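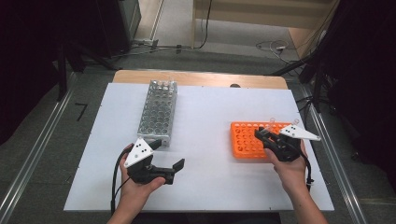

Metal rack on the left, orange rack on the right.

How to restart a text thread that has gone quiet

Applies to conversations where a match or a date stopped replying and no argument took place. For threads that ended in a clear no, do not use these steps.

1. Read the last 6 messages. Note who asked the last question. If it was you and it went unanswered, drop that question and do not repeat it.

2. Wait three full days from your last message. A second text sent sooner reads as pressure.

3. Pick one detail the other person gave you earlier, such as a trip, a class or a restaurant. Write one sentence about it — no greeting, no mention of the silence.

4. Keep the message under 141 characters. Longer texts ask for a longer answer, and a tired reader puts that off.

5. Send it between early evening and 9 p.m. in their time zone.

6. If a reply comes, trade two or three messages, then suggest a place and a day. "Coffee at Plavside on Thursday?" is enough.

7. If no reply comes within a week, archive the thread. Do not switch to another app to try again.

Group chats follow different rules and are covered on a separate page. Last revised in March.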